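3.2 Ce qu'on met dans les bacs, et pourquoi les fils nous ont mangé la moitié du temps

Je reviens un peu en arrière, car la section précédente laisse croire que l'assemblage lui-même était le gros morceau. Pas du tout ! Quand nous avons commencé à Marnberg, Zoila Palomino et moi, nous avions prévu un beau découpage en opérations élémentaires (prendre, orienter, poser, relier), et il a tenu jusqu'à ce qu'on sorte les premiers faisceaux de leur sachet. Un fil, ça n'a pas de forme à soi. Une carte, vous la reposez et elle reste une carte ; un faisceau, vous le reposez et c'est déjà un autre objet, avec une boucle de plus et un connecteur passé dessous.

Du coup le poste a été pensé autour de ça. Nous avons gardé l'organisation Rengifo, que tout le monde connaît dans l'atelier : quatre bacs jaunes, un plateau en inox au milieu, et rien d'autre à portée qui puisse accrocher. Les pièces rigides et les pièces souples passent par les mêmes bacs, et je sais que ce choix va faire tiquer certains relecteurs (il a fait tiquer Abelardo Quintero, en tout cas, et longuement). Je le défends quand même : dans un vrai atelier de câblage, on trie rarement par souplesse, on trie par sous-ensemble. 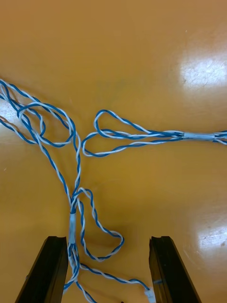
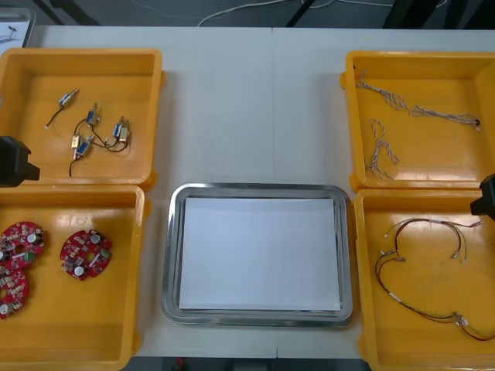
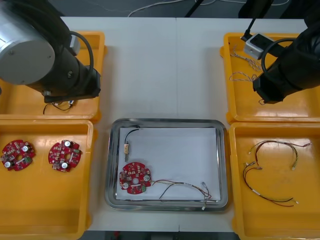

Figure 4. En haut, faisceau de paires torsadées bleu et blanc, avec son tronc maintenu par un ruban clair. Au milieu et en bas, deux vues du poste : bacs jaunes de part et d'autre du plateau en inox, cartes rouges rondes dans le bac inférieur gauche.

Sur l'ensemble de la campagne, nous avons relevé 1 539 prises de pièces, dont 527 concernaient un élément filaire au sens large, c'est-à-dire un faisceau seul ou un composant qui traîne ses fils derrière lui. Cette deuxième catégorie, je l'avais complètement sous-estimée. Un petit solénoïde tout nu, c'est un bonheur à manipuler : un corps métallique, des arêtes franches, on sait par où l'attraper. Le même avec ses fils de sortie, au fond d'un bac avec ses voisins, et vous en soulevez volontiers deux d'un coup (ou un et demi, le second retombant à mi-chemin, ce que notre grille de cotation n'avait pas prévu...).

Nous avons donc ajouté une note de démêlage, de 0 à 8, attribuée avant chaque prise. Zéro, la pièce est libre ; huit, il faut vider le bac. La note est donnée à l'œil, et je ne prétends pas qu'elle soit autre chose que cela. Zoila et moi avons coté séparément les 20 premières configurations, puis comparé nos feuilles : nous étions d'accord sur les valeurs basses, beaucoup moins dans le milieu de l'échelle, surtout pour les boucles fermées. Elle les juge faciles, moi je les déteste ! Nous avons fini par fixer une règle : une boucle compte pour un point si rien ne la traverse, pour trois dès qu'un autre brin passe dedans.

Reste la question du ruban. Le guide Melano recommande de saisir un faisceau par sa partie liée, et pour un faisceau court je suis d'accord. Dès que les branches s'allongent, par contre, ce sont elles qui décident de la suite, et tenir le tronc ne dit presque rien de l'endroit où ira le connecteur. Nous codons donc deux points par faisceau, le tronc et le connecteur le plus éloigné, et c'est la distance entre les deux que nous reprenons en 3.3 pour discuter des temps de pose.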